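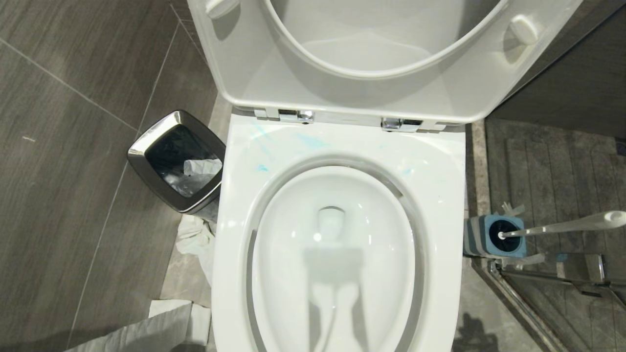 Adjunto 1. Baño, unidad 6: manchas azules en la parte trasera del borde, entre las bisagras y la abertura de la taza.

Incidencia: manchas azules que vuelven en el borde del inodoro
Edificio: Residencia Jelínek, unidad 6
Servicio: Flullbridge, limpieza y pequeño mantenimiento
Abierta: 24 ago 2018
Prioridad: normal
Estado: en observación

Descripción del problema

La persona que ocupa la unidad comunica que después de cada limpieza aparecen manchas de color azul en el borde de la taza, siempre en la parte de atrás, cerca de las bisagras. Ella pasa papel y una parte se va, pero al día siguiente hay otra vez color. Pregunta si el esmalte está dañado y si es necesario cambiar el inodoro. No comunica mal olor ni pérdida de agua.

El español no es mi primera lengua. Si alguna frase de este registro no queda clara, por favor escribid un comentario al final de la incidencia y la corrijo.

Datos recogidos en la unidad

El interior de la taza está limpio y con brillo, no hay cal visible en las paredes. El color está solamente arriba, sobre la superficie plana del borde. Son rayas finas y débiles, y un punto más fuerte hacia la izquierda. Con el asiento bajado no se ve nada, y por eso creo que el problema existía ya antes de esta comunicación.

Productos que se utilizan en la unidad: gel Bolleo para inodoro (azul, botella de 900 ml) y una vez al mes un desincrustante Hestel. No se utiliza pastilla en la cisterna. He preguntado dos veces por la pastilla, porque sería la explicación más fácil.

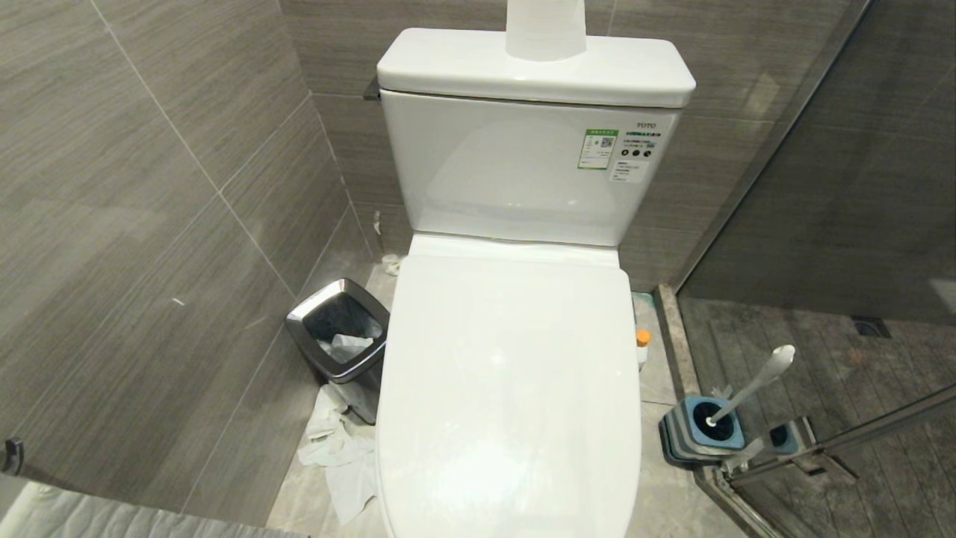 Adjunto 2. Vista general con la tapa cerrada. Marca TOTO en la cisterna; la pegatina verde y blanca sigue puesta.

Comprobación 1: cisterna

Retiré el rollo que estaba de pie sobre la cisterna y levanté la tapa. El agua era transparente, sin color y sin restos en el fondo. Descargué tres veces y pasé un papel blanco por el borde después de cada descarga. El papel salió sin color nuevo. Volví a poner la tapa y el rollo en su lugar.

Resultado: la cisterna no es el origen. Descartado.

Nota sobre la palanca de descarga: funciona bien, vuelve sola a su posición. No forma parte de esta incidencia, pero en la lista de septiembre tenemos otra unidad con la palanca dura y no quiero que se confundan.

Nota sobre el suelo: hay papel arrugado junto a la papelera y al lado izquierdo del inodoro. Está pendiente de recoger. La papelera es pequeña y se llena pronto, quizás conviene proponer una más grande a la residencia.

Comprobación 2: estado del esmalte

Pasé la uña por encima del punto azul. La superficie es lisa, no se nota ningún borde ni grieta. Con un paño húmedo con agua tibia y sin producto, una parte del color se fue al paño. Un esmalte dañado no se comporta así, el color quedaría dentro.

Resultado: no hay daño. No se cambia el inodoro. He informado de esto a la persona que ocupa la unidad.

Comprobación 3: el gel y el cepillado

El gel se aplica debajo del borde y se deja actuar. Después se frota. Mi sospecha es que al sacar el cabezal del agua y llevarlo hacia atrás, el producto queda en la parte trasera, donde el agua de la descarga no llega. Allí se seca y forma la mancha.

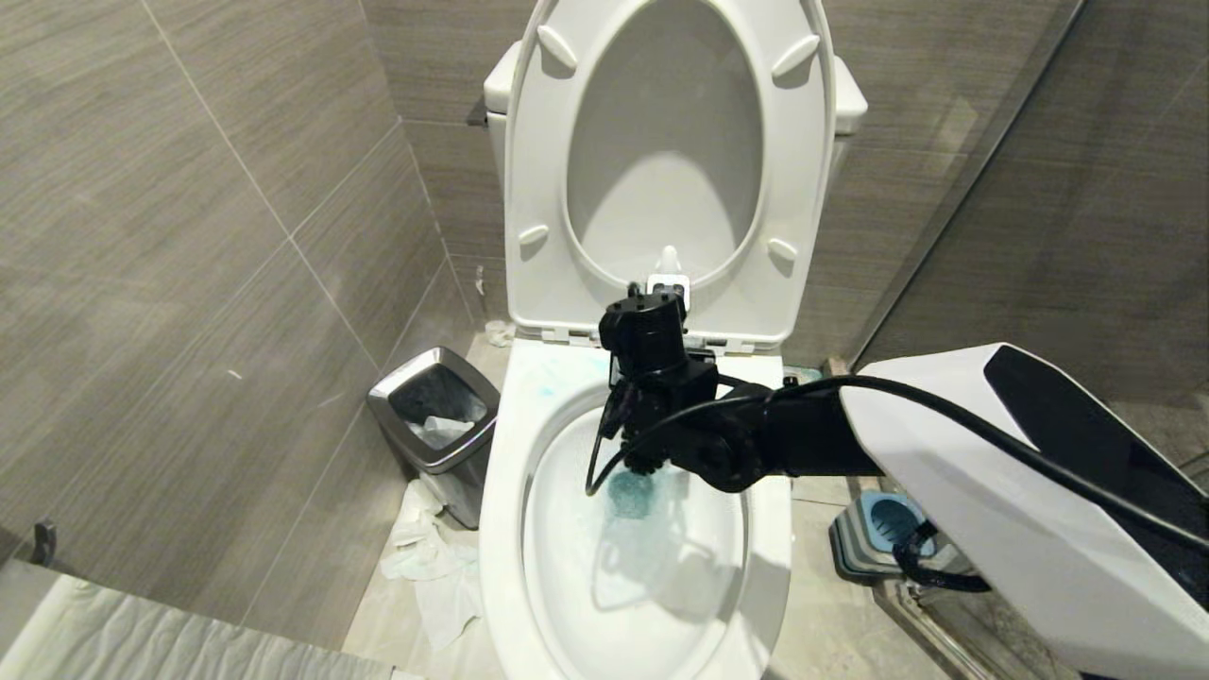

Adjunto 3. Cabezal de fregar en el agua de la taza. Restos azul verdosos en el borde interior trasero, junto a la bisagra.

El cabezal tiene las fibras bastante abiertas. Un cabezal en este estado retiene más gel que uno nuevo y lo suelta donde no debe – lo he comprobado en el cubo, con 600 ml de agua limpia, y el agua quedó azul después de mover el cabezal unas pocas veces. Pido uno de repuesto del almacén.

También hay que mirar la cantidad. La persona que limpia me explicó que aplica el gel dando dos vueltas completas al borde. La etiqueta de Bolleo dice una vuelta. No es un error grave, pero dos vueltas significan que el producto sobra y que una sola descarga no es suficiente para llevarlo todo.

Resultado: causa probable encontrada. Son restos de gel seco.

Instrucciones para la próxima limpieza

1. Levantar la tapa y también el asiento antes de aplicar el gel. Con el asiento bajado no se puede controlar la parte trasera.

2. Aplicar una sola vuelta de gel por debajo del borde. Nada encima.

3. Frotar primero la parte trasera y después los lados. Aclarar el cabezal en el agua de la descarga antes de levantarlo.

4. Pasar un paño húmedo por la superficie plana entre las bisagras y la abertura. Los herrajes de las bisagras son cromados: solamente agua y secar enseguida.

5. Para manchas que ya están secas, dejar encima un papel mojado con agua tibia durante un rato y después pasar el paño. No utilizar estropajo metálico ni polvo abrasivo.

6. No mezclar el gel Bolleo con el desincrustante Hestel en la misma limpieza. Utilizarlos en días diferentes y descargar bien entre uno y otro.

Puntos que se deben revisar con la tapa y el asiento levantados: la zona izquierda y central del borde trasero, donde las manchas son más visibles, y la mancha azul más grande del lado izquierdo, sobre el borde interior. Hacia la derecha el color es más débil y con poca luz se pierde, conviene encender la lámpara.

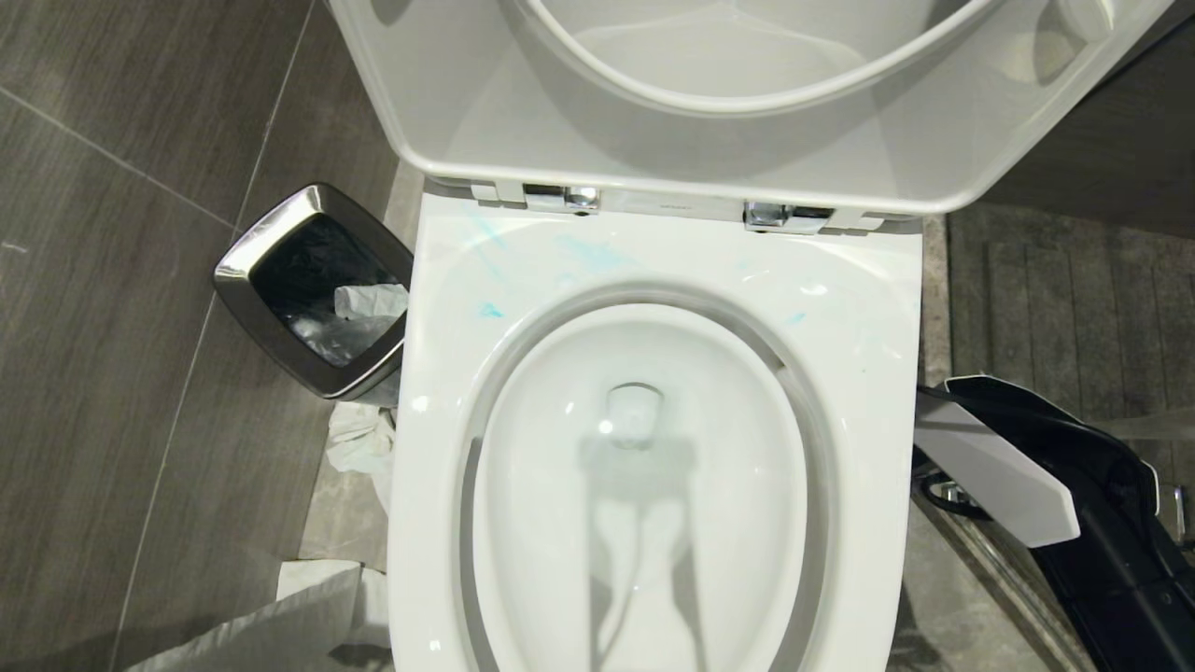 Seguimiento

Material pedido: un cabezal de repuesto y dos paños de microfibra. Referencia interna del pedido: 2000. El almacén de Flullbridge todavía no ha confirmado la entrega.

Si después de dos limpiezas con el método nuevo vuelve a salir color en el mismo sitio, hay que desmontar las bisagras y mirar debajo. Es posible que haya gel acumulado entre el herraje y la cerámica, y que salga poco a poco con la humedad. No lo he hecho en esta visita porque no llevaba la llave adecuada.

Pendiente:
– recoger el papel del suelo y cambiar la bolsa de la papelera
– entregar la copia impresa de las instrucciones en la unidad
– preguntar a la residencia si las otras unidades utilizan el mismo gel

La incidencia queda abierta hasta la segunda limpieza.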